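### 3.2 Collecting demonstrations by remote control

All demonstrations used in this study were recorded at the Fulthorpe site with the Warnel remote-control station. An operator moved the arm by means of a hand-held controller, and the arm's motion, the state of the gripper and both camera streams were stored together. Figure 2 gives views from the wrist camera (first and second) and from the fixed camera (third).
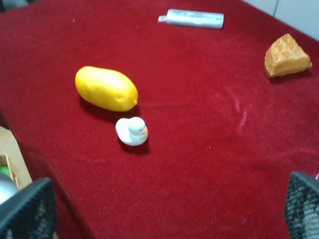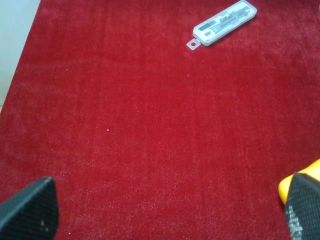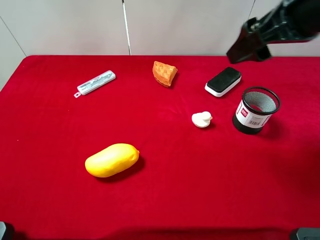 **Figure 2.** Small objects on a red covering, with parts of the robot in view.

The quality of a demonstration depends to a large degree on what the operator is able to see at the moment of choosing a grasp. Operators at Fulthorpe worked from the two camera streams alone and were seated with their backs to the table, so that no information reached them that would later be withheld from the learned policy. The two streams serve different purposes. The wrist view shows where the fingers will close, but it covers a small area and gives little help in choosing a path. In the second view of Figure 2, for instance, the slim case lies near the top edge, well beyond the open fingers, and nothing else on the covering can be seen that might be struck on the way to it. The fixed view in the third picture takes in the eraser, the mesh pen holder and the duck together, and operators were instructed to consult it before any sideways movement of the arm.

Each demonstration began from a common rest position and concerned a single written instruction. The instruction named one object and one action, such as lifting the object, moving it to a stated side of another object, or placing it in a container. The full list held 111 instructions. They were issued in random order within a session, and an operator did not learn the next instruction until the previous recording had been closed. Operators were free to choose the direction of approach and the point of grasp. Early trials in June had prescribed both, and the resulting motions were found to be stiff and slow, with frequent pauses while the operator tried to recall the rule.

Close placement of objects was permitted and in some layouts was sought. Where two objects stood almost in contact, as do the white duck and the yellow fruit in the first view, the operator was required to turn the wrist so that neither finger came down on the neighbouring object. A light touch against a neighbour was accepted if it remained upright and could still be reached. Pushing one object clear with a closed gripper before grasping the other was also accepted and was marked in the record as a separate phase, as the policy would otherwise be trained to treat the push as part of the approach.

Speed was not rewarded. Operators were told that a recording might be abandoned at any point without penalty, and that a missed grasp need not be a reason to stop. If the fingers closed on nothing, the operator opened them, withdrew by a short distance and tried again – the whole sequence was kept. We regard such recoveries as valuable. A policy trained only on clean grasps has no example of what to do after a miss, and in our pilot work it tended to carry on towards the goal with an empty gripper.

### 3.3 Guiding by hand

A smaller part of the data was collected by guiding the arm directly. For these recordings the motors were set to a compliant mode and the operator held the arm above the wrist, leading it through the task while standing at the side of the table. The gripper was opened and closed with a foot pedal. The method is quick to learn, and the forces applied to the object are felt at once through the arm. Its weakness lies in the images: the operator's hand and sleeve entered the fixed view in many of the recordings, and a policy trained on them may come to rely on a cue that is absent when the robot works alone.

To reduce this effect, every guided motion was replayed by the arm without the operator present, after the objects had been returned to their starting places with the aid of an overlaid still image. Only the replay was passed on for training. Where the replay failed to complete the task, the motion was discarded in full, and no attempt was made to repair it by editing the path.

### 3.4 Review and filtering

Across both methods 2269 demonstrations were recorded. Each was reviewed by a person who had not taken part in the recording and who saw the instruction beside the two streams. The reviewer decided whether the named object had been handled, whether the action matched the instruction, and whether the arm had met the table with undue force. Loss of either camera stream was also a ground for removal. After review 2191 demonstrations remained, and these form the Grameo set used in the rest of the paper.

Instructions were not rewritten to suit a motion that had gone wrong. An operator who lifted the wrong object had produced a sound example of some other task, and there is a case for keeping it under a new label. We chose not to do so, as the operator's path often showed a late change of mind which the new label would have left unexplained. The same records are used in the Escobedo comparison of Section 5, where both training methods receive the filtered set in identical form and differ only in the length of motion predicted at each step.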